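Workshop tips — tote racks and pick arms

Quick list from our cell at Brinport, works for most small shops. Use one tote type per lane. Mixed rims = missed grabs. Write the rule on the wall, nobody remembers it otherwise. 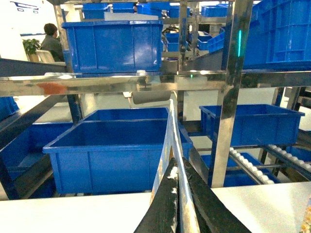
Filed under: Rack Rules

Same blue ribbed tote on every level. Keep hands off the lanes while the arm is live — stop button first, then reach. Wipe finger pads each shift, replace at 60 hours if they're the soft kind. We get ours from Plurnel, any decent pad will do.

Roller lanes: spin every roller by hand once a month. Sticky one? Swap it, dont oil it. Oil gets on the totes, then on the pads. Load limit goes on a tag at the front of each lane, ours say up to 8 kg. Cracked rims go straight to scrap.

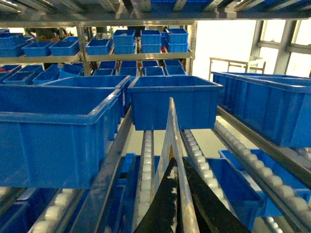 Can I run full and empty totes in the same lane?
Better to keep them apart. Empties roll slower and the full one behind shoves them, so the arm finds the rim in teh wrong spot. Give empties their own lane and label both ends.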